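Okay, I've been promising a thread about the robot arms at work for weeks, so get comfortable, it's a long one! 🧵

Quick background for new followers: I work at Ondau, we pack mixed snack orders. Office kitchens, gift boxes, school events, that sort of thing. Every order is different, which is why so much of it has always been done by hand. I've been on the packing floor for 7 years.

When they told us in the spring that arms were coming, the break room went very quiet. Then it got very loud. I was one of the loud ones, and I'd like to apologize to the coffee machine.

What I expected: a big cage, flashing lights, and us on the outside of it looking for other jobs. What we got first was one arm on one table and a woman named Rosângela Queiroz asking us how we pick up a bag of chips.

I mean it, that was her first question! She's from Honorato, the company that does our setup and training. She stood next to me for two whole shifts and wrote down everything my hands did.

I had no idea I did half of it. I squeeze the air to one side before I grab. I turn anything shiny so the light doesn't bounce in my eyes. I set crushable stuff on its edge. She'd go "wait, do that again" and I'd have to think about how.

Snack packets are hard for a robot, by the way. A box is a box. A packet sags, slides, crinkles, and never lies the same way two times running. The arm we started with was great at boxes and hopeless at pretzels.

So a few of us got moved to what we call the teaching table. You set out items, you run the pick, you mark it good or bad, you change something small and run it again. Slow work. I love it so much more than I thought I would.

Our best day so far was 1,067 marked picks across both shifts, and yes there was cake (the night crew got the corner pieces, I'm over it, mostly).

The question everybody sends me: did people lose jobs? On our floor, no. Two people moved over to Vusdale, our other site, because they wanted the day hours. The rest of us are still here, and what we do all day has changed a lot.

What changed for me physically: my wrists! Packing used to mean roughly 2,000 grabs a shift, and by December every year I was sleeping in a brace. Now the arms take the plain repeat orders and I get the odd ones plus my teaching hours. No brace so far this year.

What changed for my head: I'm more tired in a different way. You have to pay attention at the teaching table. You can't drift off and sing to yourself for an hour, and I do miss that a little.
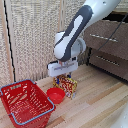
Gripper right over a snack packet, red bowl and basket next to it. My kind of morning ☀️

I've gotten weirdly good at guessing which grabs will work. If the packet's leaning, I want the fingers to come in at the top seam. Flat on the table, I'd go for the middle. Rosângela says I should write that down, so I'm writing it down, here, for all of you.

Stuff that still bugs me: the tracking software (Tridix) logs a bad pick under whoever's signed in, so on paper I am the clumsiest person in the building. We brought it up, and they're adding a separate column for practice runs. Can't come soon enough.

Also the training pay took two tries to get right. If your workplace is about to do this, ask early what you'll be paid while you're learning, and get it in writing. We asked late and it was a headache.

And ask who gets to press stop. At ours it's anyone, any time, no form to fill out. That was the thing that turned me around on the whole business, more than any of the demos.

A few of you asked if the arms have names. Ours is Pickles. The night crew calls the same arm Doris and we are not speaking about it.

Next up for us is soft bags, the big floppy ones with nuts in them. I've been practicing on my own kitchen counter with a pair of salad tongs and my kids think I've lost it 😂

Happy to answer questions, I'm on break till 2! If you work with these things too, tell me how your arm does with gummy bears, because ours hates them.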